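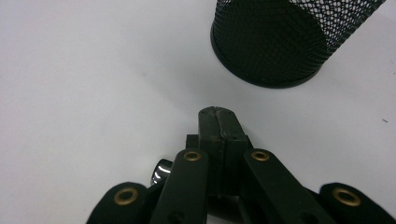
In Praise of the Mesh Pencil Cup

I have owned a good many desks in my life, and I have spoiled every one of them. I don't mean I spilled things (though I did that too, on the oak one). I mean I bought organizers. There was a leather tray, a bamboo tower with drawers too shallow for a stapler, and a revolving caddy from Tapley with 11 compartments that I filled over one weekend and then never sorted again. So please take what follows as the opinion of somebody who has done it wrong for years and has finally settled down with a black mesh pencil cup on a white table.

You know the kind. Offices buy them by the box and leave them behind when they move. Mine came from Natalie Hulme, who was clearing out her old studio and had a stack of them by the door, and I took one mostly out of politeness. It sat in a cupboard until January, when I gave away the big desk and put a plain matte white table in its place, and I needed somewhere to keep a pencil.

What I like about mesh, now that I've lived with it, is that it lets you see the bottom. A ceramic mug is a lovely thing to look at, and I know people who would not hear a word against theirs, but a mug keeps secrets. When I emptied my last one I found a dried-up glue stick, two keys I still can't place, and an eraser that had gone hard as a pebble. With mesh you can look straight through the side, right down to the floor of the cup, and if there's junk in there you have to look at it every morning. Sooner or later you get tired of looking and you tip it out.

I like a solid rim at the foot, too. The open wire kind with little feet will scratch a painted surface before the month is out, and I've had one that rocked every time I pulled out a pen. A cup with a proper ring around the base just sits there. And black on white is very easy on a tired pair of eyes - I can find it without my glasses, and at my age that counts for something.

My friend Darren Hebden disagrees with nearly all of this. He keeps a Belletti drawer unit that cost him 465 dollars, and he'll tell you that anything left out on top of a desk is a failure of planning. I've heard the speech many times and I'm fond of him, but I have also watched him open four drawers looking for a pen while the person on the phone waited. A thing you use 56 times a day ought to be where your hand already is. Put the tax papers in the drawer, Darren, and leave the pens alone.

There are fair complaints to be made. Mesh gathers dust in all those little diamonds, and a cloth only pushes it further in. I rinse mine in the sink with dish soap and an old toothbrush and stand it upside down on a towel. Very thin leads and paper clips are hopeless in it, so the clips live in a jar lid.

The other half of the arrangement is the bare table, and I'd defend that even more stubbornly than the cup. Push the cup up toward the back and keep the middle for whatever you're working on today. Shirley Whiteley asked me when I was going to put something on it, a plant maybe, or a nice lamp. I told her I'd think it over, and I have been thinking it over for months now, with my elbows spread out as wide as I please.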